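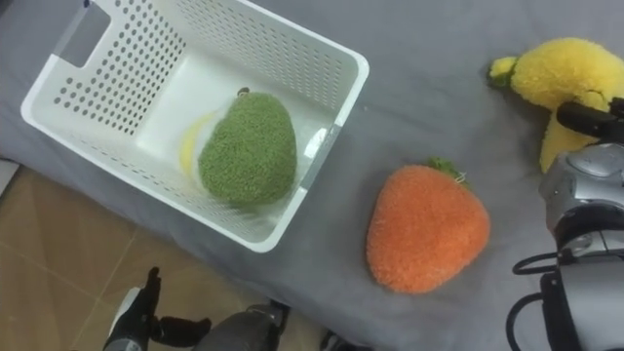
毛绒梨在收纳篮里,草莓还放在灰色布面上。

毛绒果蔬与床边收纳:常见问题

最后更新:2025年2月10日

本页汇总了顾客写信问得最多的问题,涉及 Gutell 毛绒果蔬系列和 Studbridge 塑料收纳篮。床单、枕套方面的问题请看 Gelis 床品的单独页面,本页只谈和玩具收纳有关的部分。

一、关于收纳篮

收纳篮有多大?
外沿长400毫米,宽315毫米,高203毫米,空篮重760克。尺寸按外沿量,提手是在篮壁上开的口,不额外占地方。打算放进柜子或床底的,请先量好净高,再留出伸手取物的余量。

篮壁为什么有孔,篮底却没有?
篮壁开孔是为了通风,毛绒玩具在里面不容易闷出味道。篮底做成实心的,玩具上掉下来的线头和绒毛会留在篮底,隔一段时间倒掉、擦一擦就行。

篮子可以直接放在床上吗?
收拾的时候可以。把篮子提到床上,玩具收完再提走,比来回弯腰省事。不建议长期放在床上,篮子硬,睡觉翻身容易碰到。放之前看一下篮底,在地板上放过的篮子会沾灰,浅色床单上很明显。

会不会刮坏床单?
正常放置不会。在床单上拖着走有可能勾线,针织类床单尤其要注意。移动时请抓住提手提起来,换个位置再放下。篮底如果磕出了毛刺,用细砂纸磨平后再用。

收拾的时候放在床的哪一边顺手?
看您站在哪里。多数人站在床侧,篮子靠近床头、挨着枕头,这样不会被被子盖住,床尾一侧也能空出来叠衣服。床垫软的,篮子会有一点倾斜,玩具不多时不影响使用。

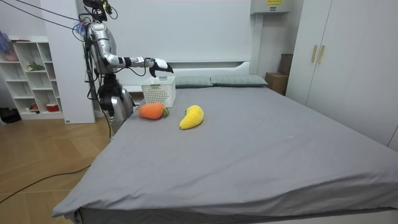 篮子靠近床头,胡萝卜和黄色毛绒水果还在床单上。

篮子怎么洗?
用温水加少量洗洁精,软布擦洗。小孔里积了绒毛,可以用旧牙刷从外往里刷。不要用钢丝球,会留下划痕,之后更容易挂灰。洗完倒扣晾干,不要放在暖气片上烘。

可以叠放吗?
空篮可以套叠。装了东西的篮子不建议叠放,上层会压住下层的玩具,篮沿也可能变形。

有没有盖子?
没有。要防尘的话,可以在上面搭一块薄棉布。请不要用保鲜膜封住,玩具没有干透时会发霉。

二、关于毛绒果蔬

系列里有哪些?
常备的有梨、香蕉、草莓和胡萝卜,都可以单独购买。季节款以店内到货为准,本页不逐一列出。

摸起来一粒一粒的,是起球了吗?
不是。面料本身就是带圈绒的,和毛巾有点像,新的时候就有颗粒感。起球是表面另外结出小毛团,用手可以捏下来。两种情况拿不准的,可以和玩具底部不常摩擦的地方对比一下。

叶子边上有线头,要不要剪?
短的不用管。长的请贴着面料留一小段再剪,不要拉扯,拉扯会把旁边的线圈一起带出来。给很小的孩子玩之前,请把果柄和叶子都用手拽一拽,缝线松了就先收起来,补好再给。

能机洗吗?
可以,放进洗衣袋,选轻柔档,冷水。颜色深浅不同的请分开洗,橙色那几款头一次下水会有一点浮色,属于正常情况。不要漂白,不要用柔顺剂,柔顺剂会让绒圈倒伏。
机洗后先用手把形状捏回来再晾。香蕉这类弯的玩具要平放,夹住一头挂起来会把它拉直,以后弯不回去。

要晾多久?
外面摸着干了,里面的填充棉往往还是潮的。通风好的房间一般晾两天,阴雨天再加一天。用力捏中间最厚的部位,感觉凉就是还没干透。没干透的请不要收进篮子。

可以烘干吗?
不可以。高温会让面料发硬,填充棉也会结块。六月前后梅雨天气洗玩具,建议开除湿机,或者干脆等天晴再洗。

压扁了怎么恢复?
从篮子里拿出来,用手掌来回搓几下,把棉花搓松,放一个晚上。结成硬块的要隔着面料用手指慢慢掰开。缝线处有开口的先补好再搓,不然棉花会从开口跑出来。

三、收拾玩具的顺序

先收床上的还是先收地上的?
建议先收床上的。床上收完,床单拉平,接着再收地上的,手上的灰就不会带回床单。枕头底下和床头板的缝隙也要看一眼,小件容易滑进去。

大件先放还是小件先放?
厚实的先放,比如梨,放在篮底中间。弯的、细长的靠着篮壁放。草莓这类小件最后放在上面,拿取方便,也不会被压扁。放不下时不要硬塞,另外准备一个篮子。

孩子不愿意收怎么办?
这个问题没有统一的办法,我们把顾客写来的做法整理了几条,您可以挑着试。
让孩子报名字,大人来放,报一个放一个。
把篮子放在孩子够得到的地方,不要放在柜顶。
每次只收一类,比如今天只收果蔬,积木明天再说。
留一个不收,让孩子自己选今晚哪一个可以陪着睡。

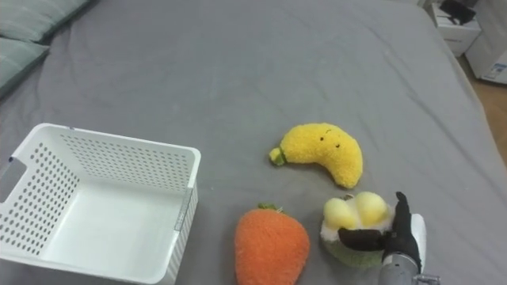

Aliki Lazaridis 来信说,她家用的是最后一条,香蕉连着好多个晚上都留在枕头边,其他的孩子倒是肯收了。她还提到,如果大人趁孩子不在时把篮子全部收好,第二天孩子就找不到自己记得的位置,反而要把整篮倒出来。她的意思是,宁可收得慢一点,也让孩子看着每样东西放到哪里。

我们认为这个提醒有道理。篮子没有盖子,从上面一眼能看到里面有什么,孩子要找哪一个,可以先看再拿,不需要整篮倒出来。如果玩具已经堆到看不见下面的,就该分篮了。

晚上留在床上的那一个要注意什么?
一岁以下的婴儿睡觉时,床上请不要放任何毛绒玩具,包括本系列。大一些的孩子可以留,枕边留一个就够。玩具和枕套一样会沾汗和口水,陪睡的那个要比其他的洗得勤。

深色或灰色床单会不会粘毛?
新玩具头几天会掉一点浮毛,浅色绒毛落在灰色床单上比较明显。拆封后先拿到阳台抖一抖,再用粘毛滚筒轻轻滚一遍。粘毛时顺着一个方向滚,力气大了会把绒圈拉出来。床单上的浮毛用微湿的手抹成一堆,拿走即可。

不同颜色的玩具能放在一个篮子里吗?
干的可以,不会互相染色。潮的不行。橙色和浅黄色的贴在一起,如果其中一个没有干透,接触的地方有可能留下印子。

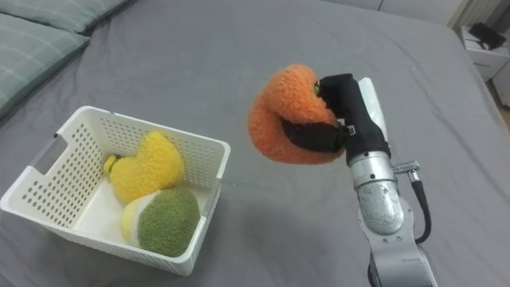
四、购买与售后

玩具和收纳篮是一起卖的吗?
分开卖。门店有时会把两样放在一个架子上陈列,价签各是各的。网上下单时请分别加入购物车。

到货时玩具是扁的,可以退吗?
运输时为了省空间会压缩包装,拆开后请先放一天,再按前面的办法搓松。放了一天还是一边鼓一边瘪,请拍照发给我们,可以换。

哪些情况可以换货?
缝线开口,果柄或叶子脱落,篮沿有裂纹,颜色发错。请保留吊牌,收货后十四天内联系。洗过的玩具,如果是缝线问题仍然可以换,请在信里写明洗的方法和次数。

孩子咬掉了果柄,能单独补吗?
我们不单独寄果柄,小零件在路上容易丢,家里缝得不牢也有误吞的风险。可以把玩具寄到 Sugiyama 维修点,由那边缝好寄回。寄之前请洗净晾干,附一张纸条写清楚要补的位置。来回邮费由寄件人承担,质量问题除外。

旧玩具不要了怎么处理?
干净、缝线完好的,可以先问问附近的幼儿园或二手店收不收,各家规定不同。破损的请按当地的纺织品垃圾分类投放。收纳篮是单一塑料,撕掉标签后可以按塑料回收。

我的问题这里没有写。
请用下面的联系表单,写清楚是哪一款玩具或者是收纳篮,有照片请一并附上。

联系我们 | 配送说明 | 隐私政策 | © 2025 Gutell 版权所有 | 返回顶部

本网站使用 Cookie 以保存您的购物车和语言设置。继续浏览即表示您同意我们使用 Cookie。[接受] [设置]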